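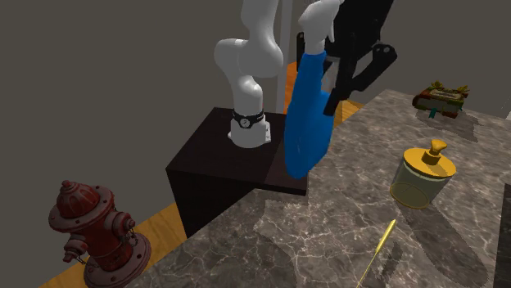

Workshop > Notebook > Fabric dyeing

Print this page | E-mail this page

Monday, by the dye bench

Third attempt at the Eynon blue, and the first I would let a customer see in daylight. Bath at 92 degrees, 600 grams of dry cloth, salt added in two goes as the recipe card says and as I have never bothered to do before. The trouble with the last lot was the hanging. Cloth held up by a single point at the top goes the way the blue one does here, twisted and folded down its whole length, and dye that is still moving will settle wherever the folds tell it to. My streaks ran exactly like that. So this time I pegged along the full edge, every hand's width, and felt like my grandmother.

Result: even across the middle, a shade darker along the bottom hem. Gravity remains undefeated. I turned the piece end for end after some 5 minutes, probably too late. Next time turn it sooner and stop answering the phone.

The Dramer thermometer reads high again. I checked it against the kitchen one, which reads low, and split the difference — a method I don't recommend and will certainly use on the next batch.

The Zakside order wants the same blue on a heavier weave. They sent a swatch the size of a postage stamp and asked for an exact match. Soak overnight, more salt, longer bath.

Rinse water still tinted at the sixth change. Left it running and went for lunch. Clear when I got back, floor less so.

To do: new pegs (the old ones leave rust), mop, relabel the jar that says NOT THIS ONE.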